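2025-09-03
Clerness bench notes, topical gels
3 min read

Picked up the menthol gel work again. Stusov base, lot 2, against the Hofstetter reference. Both are labeled for sore joints and muscles. The question is still how much menthol leaves the gel in the first hour and whether the thicker base slows it down.

Made 400 g of the Stusov base. Carbomer went in over the vortex at low speed, left to hydrate, then neutralized dropwise. Fewer lumps than last time. The menthol was predissolved in ethanol and added last with the lid on. Final pH was a little high but inside our limit.

Viscosity on the Drillon after resting: 3,287 mPa·s. The Hofstetter reading drifted during the run, so I threw it out. Spindle guard was not seated. Repeat before comparing anything.

Release cells: 11 loaded, receptor fluid degassed, membranes soaked overnight. Cell 4 had a bubble under the membrane and was dropped from the set. Early draws look close between the two bases – too close to call without the later time points.
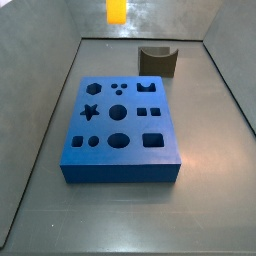

A remark penciled into the margin of the release sheet says the ethanol level differs between the two products and would swamp any effect from thickness, so the comparison should be run again with ethanol matched. Fair point. The label on the reference lists alcohol but gives no percentage. We would have to measure it by GC before making a matched base.

Skin feel was not scored this round. Leave it until the formula is fixed, and keep cooling and pain relief as separate lines on the form. The old form had them together and the answers were no use.

To do:
Rerun the reference viscosity with the guard seated.
GC for ethanol, both gels.
Check the menthol standard – it expires in October.
Store the rest of lot 2 in the small jars, filled to the neck, caps taped.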